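Best way to store chopsticks and spoons in a tiny kitchen?
Posted in Kitchen & Home

Natália Vondráček
I've just moved into a studio where the bed is practically in the kitchen, and I love it! The only snag is that there's one drawer, it's 35 cm wide, and it's full already. I've got chopsticks, plastic spoons, skewers and lots of little bits that came with takeaways. I'd like them near the hob but not in a jumble. Any ideas?

Vurnar
get a jar

Matúš Kuruc
Oh, I do enjoy this sort of job! Tip the whole lot out somewhere flat (I use the bed, it's the biggest surface I own) and sort it into piles before you buy anything. I went from a carrier bag stuffed with the things to one small box, and it took me 15 minutes with the radio on. Pair up the chopsticks by length first, then stand them upright with the spoons behind, bowls at the top so you can grab the right one. Small cardboard boxes are brilliant for trying out a layout, and if it works you can swap to something washable later. A shelving cart is worth having too if you've got a bit of floor between bed and kitchen. Veg on the bottom, everyday things in the top basket. I wouldn't be without one! 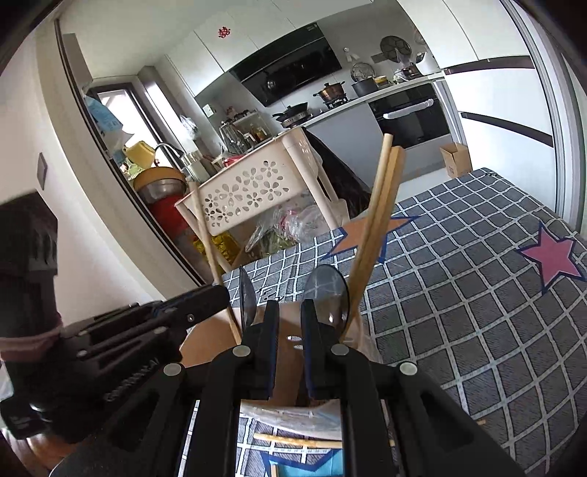 How do you keep wooden chopsticks from going musty?

Wash them by hand soon after eating, dry them with a tea towel and leave them standing in the open overnight before they go in any box or drawer. Mine go by the window.

Gisix
Seconding the cart. Measure the gap first, mine was too wide and had to go back.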